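Let the Storerooms Open

1/4/20

The Plenmont Museum of Art owns 2,923 works. On my last visit, 401 of them were on the walls or in cases. The rest sit in a basement and in a rented building across the river, and most people in town have never seen them.

I don't think every work a museum owns deserves a wall. Many of the prints at Plenmont are near duplicates, and works on paper fade if they are left out too long. But the same 28 paintings have hung in the main gallery for as long as I have been going there, and that is a choice the museum makes each year.

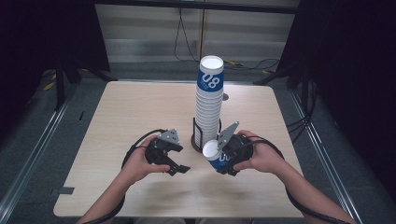
Paper cup and light wood tabletop.

The usual answer is money. Plenmont spent a good deal of it last May on the Parnari show, which arrived in crates, stayed 17 weeks and left. It was a decent show. The catalog was too expensive and the second room was crowded. For the same effort the museum could have brought up its own ceramics, which were given to it by local families and have not been shown together since the new entrance was built.

Curators worry that visitors will find the lesser works dull. Some will be dull. I would still like to see a weak early landscape next to the strong late one, with a label that says when each was painted and how it came to the museum. You learn more about a painter from that than from one famous canvas on a gray wall. 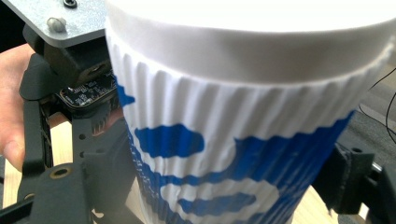

E. Aksoy

The museum in Drikamano does this better. It has put tall glass cases along a corridor and filled them closely, shelf above shelf, with numbers that match a printed list. There is no theme and little text. People stop and look for a long time, and they argue over which pot they would take home.

Plenmont has a corridor too. At present it holds a bench and a rack of brochures. Cases would cost something, and so would the lighting, but there would be no loan fees and very little shipping. I would start with the ceramics and change a few shelves every year.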